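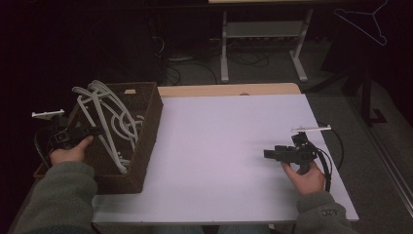
Two hand-held grippers and a basket of white plastic hangers at the test table.

Home | Explainers | For Teachers | Word List | Visit

How Do Engineers Choose a Gripper?
June — By Ozan Akyol, Learning Department, Vokel Science Center, Toledo

A gripper is the part of a robot that takes hold of things. It does the work that your hand does. Some grippers have two stiff fingers that open and close. Others have soft fingers, and a few have no fingers at all and use suction instead. Before a robot is given a job, the people who build it must decide which gripper it will use. This page explains how such a choice is made.

Why hangers?

A clothes hanger seems simple to us. For a robot it is a difficult object. It is thin, so the fingers must close in exactly the right place. It has a hook at the top and a wide shape below, so it can swing or turn once it is lifted. When many hangers lie together in a basket, they cross over one another. A robot that pulls on one may bring up three.

White hangers on a white table are harder still. A robot often finds objects with a camera, and the camera needs to tell the object apart from whatever is behind it. Against a dark brown basket a white hanger is easy to find. Against a white board its edges can be lost, particularly when the light in the room is low.

Grippers held by people

You may have expected to see a robot arm on this page. At this stage of the work, a person holds the grippers, one in each hand. Each gripper has a handle, and the person uses it to try picking up objects in the way a robot would have to do it. The person's own fingers may not touch the hangers. This is an important rule of the test.

Testing in this way saves a great deal of time. A person can learn in one morning that a finger is too thick to slide under a hanger. Finding the same problem with a full robot arm could take many days, as each movement of the arm has to be planned first. The person can also feel when something begins to slip, and can tell the engineers about it.

The two fingers being compared

At the Esirent workshop, engineers compared two kinds of finger. The first is flat, like a ruler. The second is thin and shaped like a rod. Both were used with the same basket and the same hangers.

The flat finger has a large surface. It presses on more of the hanger, so the hanger is less likely to twist. It does not fit easily into small gaps, however, and in a full basket the gaps are very small.

The rod finger goes into small gaps well. It can pass under a hook or through the middle of a hanger and lift from the inside. Its weakness is that a hanger can spin on it, as a key spins on a ring.

Keeping the test fair

A test is fair when only one thing is changed at a time. If the fingers are changed, the basket must stay in the same place. The engineers at Esirent follow these steps:

1. Put the hangers in the basket and shake it once.
2. Set the basket on its mark at the left side of the board.
3. Take out one hanger and lay it flat on the board.
4. Write down whether it came out alone, came out with others, or fell.
5. Continue for 10 tries, then change the finger and begin again.

Each kind of finger is given up to 20 rounds. The results are entered in a computer program called Jonico, which keeps them in order. A drop is recorded in the same way as a good lift — engineers need to know about both.

What was learned

The rod finger was better when the basket was full. The flat finger was better when only a few hangers were left. The team is now drawing a third finger that is thin at the tip and flat farther back, and it will be put through the same steps.

Try it at school

You will need a box, several plastic hangers, two rulers and two pencils. Ask an adult before you begin. Hold one ruler in each hand and try to lift a single hanger from the box without touching it with your fingers. Make 10 tries. Then do the same with the pencils. Keep a record of every try, and compare your results with those of a classmate. Did you both find the same tool easier?

Words to know

Gripper: the part of a robot that holds objects.
Suction: a pull made by removing air.
Fair test: a test in which only one thing is changed.

Contact the Learning Department, extension 3051 | © Vokel Science Center | Back to top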